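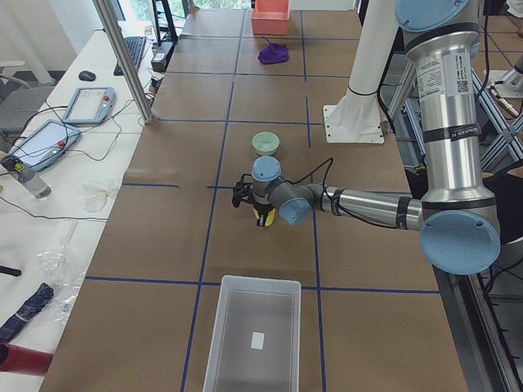 Fig. 1. Taped grid on brown paper, with bins at both ends of the table.

Sorting and Tidying, Handout 7: The Taped Table
Constanza Alarcón
30 March 2018

Welcome back! Last time we talked about drawers, and I promised you something flatter. This week it's tabletops, which I love, partly because you can redo the whole thing in an afternoon with a roll of paper and a roll of tape.

What a grid does

Brown paper gives you a plain background, so small things show up. Tape in a dark color gives you edges you can see from across the room. Fig. 1 uses dark blue, and the rectangles read clearly even with things lying in them. Look at the green bowl and the purple cloth: each has space around it, and you could tell a helper exactly where to find either one without pointing.

Terms for this unit

Cell: one taped rectangle.
Parking: setting a thing down in a cell until you know where it belongs.
Home: the bin, shelf or drawer where it ends up.
Drift: what happens when parked things stay parked. We've all seen a dining table in May!

Soft things and hard things

A bowl keeps its shape. A cloth doesn't, and a crumpled one (see the purple one again) takes up a different amount of room every time you drop it. Fold first, then park. In the Bretlow kitchen exercise, most of the groups who ran out of cells had simply left their towels in heaps.

Bins

Color helps. The salmon-pink bin at the far end and the clear one at the near end are hard to mix up — and clear plastic has the bonus that you can check the contents from the side. Ó Dubhghaill's chapter on containers argues for clear bins everywhere. I go back and forth on that. In a child's room I'd pick color every time.

Side surfaces

Keep a second table next to the main one if you can. It takes the overflow, and your grid stays readable.

For next time

Tape a grid on any table at home, then sort 22 small items from one drawer. Write down which ones you parked twice. Those are the interesting ones, so bring your list!

Reading: Stomden, the section on shared kitchens. The Boltik worksheet is optional, but the page on folding is great fun.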